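Sarpong to open returns and repair centre in Rarudach

Household goods supplier Sarpong has announced plans to open a returns and repair centre at its Rarudach site in April. The centre will handle products sent back by customers under the Gromus and Flemia ranges, and is expected to create 144 jobs once it is fully staffed.

Returned goods are at present sent to 3 separate depots, where they are checked, stored and in many cases written off. Under the new arrangement, all items will go to Rarudach, where staff will decide whether each one can be repaired, sold as used or taken apart for spares. 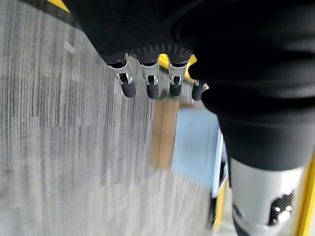
The company expects customers to receive a decision on a returned item within 2 working days of its arrival. Those whose goods can be mended will be offered the choice of a repair or a refund, provided the item is still under guarantee. Customers whose guarantee has ended will be given a fixed price for the work before it begins.

A spokesperson for Sarpong said: "Customers have told us plainly that they would like to keep the things they buy for longer. Too often they have asked for a small replacement part and been offered a whole new product. The Rarudach centre will allow us to answer those requests properly."

Spare parts for almost 100 products will be listed for sale to the public when the centre opens, with older Flemia models to be added later in the year. Orders may be placed by telephone or through the company's website, and printed fitting instructions will be supplied on request.

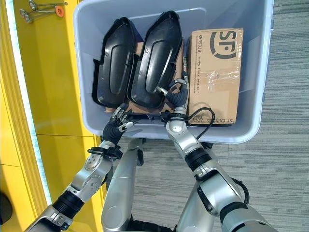 Recruitment will begin shortly, with both full-time and part-time posts on offer. Applicants do not need previous experience of repair work, as training will be given on site. Staff at the existing depots have been told of the changes and will be invited to apply before the posts are advertised more widely.

Existing returns labels will remain valid after the move, and parcels sent to the old addresses will be forwarded free of charge.

ENDS

Notes to editors

Sarpong supplies household goods to shops and direct to the public. Gromus and Flemia are product ranges of Sarpong. Media enquiries should be sent to the Sarpong press office.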